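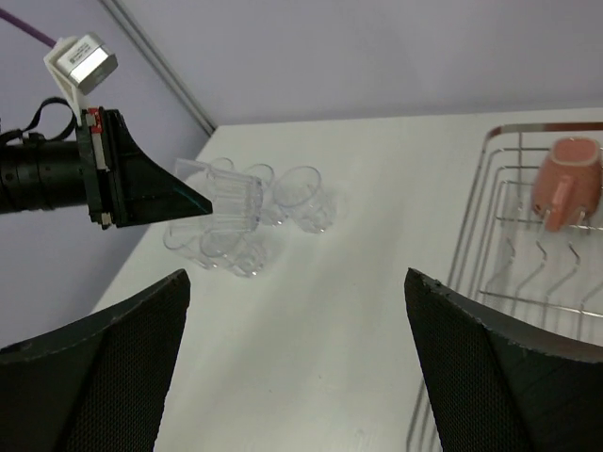
Jenimen

The Jenimen is a steel touring bicycle made in Lunovdale by Bresa, a small workshop that started out mending farm trailers. I've ridden one for years, so you'll have to forgive me if this entry gets a bit fond in places.

Frame

The tubes are brazed into lugs, and the chainstays are long, so your heels clear the panniers even if you've got big feet (I have). It comes in sizes from 43 to 54 cm. I'm on the 54 and could do with a touch more height at the front, but a taller stem sorted that. Early frames had 2 bottle mounts, and later ones gained a third under the down tube, where everything gets covered in mud!

Ride

It's slow to get going and lovely once it does. Load it up and it steadies itself, and I've come down the long hill out of Lunovdale with a tent on the back and barely touched the bars. Empty, it feels a little wooden.

The Chan

A lighter version, the Chan, followed one August. It has thinner tubes and no front rack mounts, and riders still argue over whether it counts as a proper Jenimen. I'd say it does, though I wouldn't take one camping.

Buying one used

Check under the bottom bracket for rust, and look at the left dropout on older frames, which can crack near the mudguard eyelet. Original paint is either dark green or a sort of mustard. Spare forks are hard to find now.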